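Sorting knits by the seam: a conversation with Ruth Cusi

June 7, 2007
By Walter Montoya
Reading time: 5 minutes

Ruth Cusi grades used knitwear for Agudelo, a textile sorting and repair shop that supplies secondhand stores and a small mail-order list. Her table handles sweatshirts, pullovers and cardigans. Woven shirts go to another table, and coats do not come through the building at all. She has held the job since October, and before that she spent 4 years in alterations.

We spoke at the grading table over two shifts. The questions I brought were mostly about fabric. She wanted to talk about ribbing.

"Most of the decisions are made at the hem and the cuff," she said. "The body of a sweatshirt can be tired and still sell. If the rib is gone, the garment hangs wrong and the customer sees it at once."

Rib is a knit structure in which columns of knit stitches alternate with columns of purl. The fabric draws in at rest and opens under tension. At a hem it is usually joined to the body with the body fabric eased or stretched to fit, so the seam carries the difference between the two. When the rib stops pulling back, the lower edge begins to wave.

Cusi tests recovery with her hands. She takes the band at two points a palm's width apart, pulls to the natural limit, counts to three and lets go. A band that returns to its starting width passes. A band that comes back most of the way is set aside for steaming and a second pull. "I don't measure it with a ruler anymore. I did for the first month. You learn the feel, and then the ruler slows you down."

The second check is the join between rib and body, and after that the long seams. She turns the garment and runs a thumbnail down each one, feeling for skipped stitches and for places where the thread has broken but the loops are still holding. Puckering gets a separate note on the ticket. It can come from thread that shrank more than the fabric, from too much differential feed on the machine, or from ordinary bunching in a pile. The last of these presses out and the first does not.

"Lay it down, smooth it with the flat of the hand, don't drag," she said. "If the gathers are still there when you take your hand away, write it up."

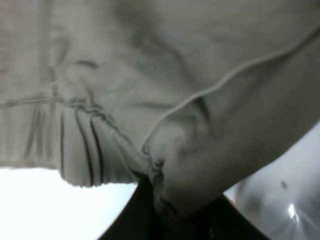
Pale gray knit with ribbed band, rumpled into folds.

Light colors are graded on the same table but in better light. Pale gray is the hardest of them, in her view. A fold on white reads clearly as a fold. On gray it can pass for a stain, and a stain can pass for a fold. Dark lines in a ribbed band get the same handling every time: open the rib with two fingers and look at the bottom of the channel. A crease disappears. Piping or a contrast yarn stays where it is and has an edge that can be felt. Dirt stays too, but has no edge.

I asked how often the grade changes after this step.

"More than I'd like. You have a garment in a heap and you have already made up your mind about it. Then you flatten it and it's something else."

The shop keeps a paper log, and she had the previous one within reach. It listed 2,818 knit pieces. Of those, 162 had been downgraded for rib failure alone and 138 for seams. The remaining downgrades were spread over pilling, holes, shrinkage and odor, none of which she considers interesting. "Pilling is a shaver. Odor is a wash. There's no judgment in it."

Washing is done before grading, at a warm setting with a detergent called Clovex that the shop buys in drums. Cusi asked for the softener to be dropped from the cycle and it was. Softener coats the yarn, she said, and a coated rib feels better than it performs. Drying is on low heat, and heavy pieces are finished flat on mesh. Hanging a damp sweatshirt by the shoulders puts the weight of the water into the hem, and she has sent back whole loads for it.

Folding was the only subject on which she was firm to the point of repetition. Garments leave the table face down with the sleeves laid straight across the back, then are folded in from the sides to a set width and up from the hem once. The hem band must lie flat inside the fold. If it rolls, it will set in a roll by the time it reaches the shelf.

"Flat band, no roll," she said. "I have said it so many times that the new people say it back to me before I open my mouth."

Her tools are few: a steamer, a fabric shaver, a seam ripper, a blunt needle for pulling snags through to the wrong side, and a gray marking chalk sold as Dolleo. The chalk brushes out of fleece-backed knits but tends to stay in fine rib, so she marks the body and never the band. She had tried a wash-out pen, the Fulska, and stopped using it after a batch went through the steamer with the marks still on.

Repairs on ribbing are limited by cost. A dropped stitch can be latched back up and secured in a few minutes. Replacing a hem band takes much longer and requires rib of matching weight and gauge, which the shop cuts from garments that have failed elsewhere. Matching gray is difficult even then. Two grays that agree at the table will often disagree by the window.

I asked what she would tell someone sorting their own sweatshirts at home.

"Pull the hem before you look at anything else. Wash them inside out. And stop hanging them."

She had a cart waiting, and went back to it.

Recent items
Reading a care label when half of it is missing
Steam or iron: notes on cotton fleece
Storing wool through the summer
Buttons, by the pound
How the shirt table works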